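Workshop notebook, August

Dye room, bench 2. Carrying on with the indigo vat from last week's page.

Checked the vat at 7.40 am before lights were on in the main room. Surface had a thin coppery skin and the smell was right, so no more lime for now. Liquid under the skin yellow-green. Left it covered until after morning tea.

Cloth for this round is the Ledach cotton, scoured in soda ash and rinsed until the water ran clear. Cut 9 strips off the bolt, all the same width, one corner notched per dip so we stop mixing them up. The old Sleiman linen is still soaking and I'm not touching it until the cotton is finished.

Dips were short, with 20 minutes in the air between each. Strips 1 to 3 went a flat mid blue after the second dip. Strip 4 has a pale band across the middle where I folded it going in -- my fault, keep it as a record. Strips 5 to 9 even all over, a bit greener at the notched end.

Temperature dropped to 31 by the fourth dip and the colour slowed right down. Put the vat back on the warmer with the lid on.
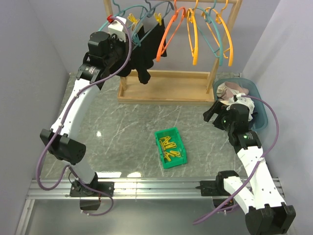
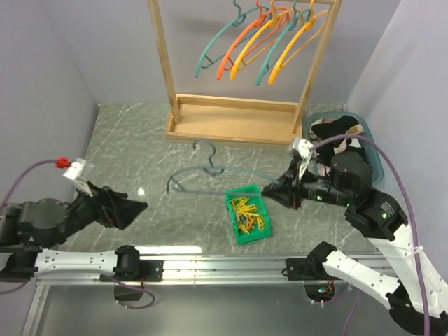
Drying rack, wooden base tray, coloured plastic hangers on the top rail.

Colour rub on the dry strips, white cotton rag, light pressure. Strips 1 and 2 left a lot on the rag. Strip 6 much better. The difference might just be rinsing, as the first two only got one change of water. Do them again with three changes and a splash of vinegar in the last.

Pondcombe want a colour closer to the Jukley sample card, the grey-blue one near the bottom. We're too bright. Two ways to get there: a weak oak gall bath first, or fewer dips and a walnut overdye. I'd try the gall bath, we have half a jar left over from the scarves.

To do
-- order lime and soda ash, both low
-- new lid seal for the vat, the old one has gone hard
-- label the strips in pencil, the marker bled
-- move the linen to fresh water tonight
-- ask Pondcombe if they need it colourfast to a machine wash or only hand wash

Vat stirred and covered 4.15 pm. Skin had come back by the time I'd washed up.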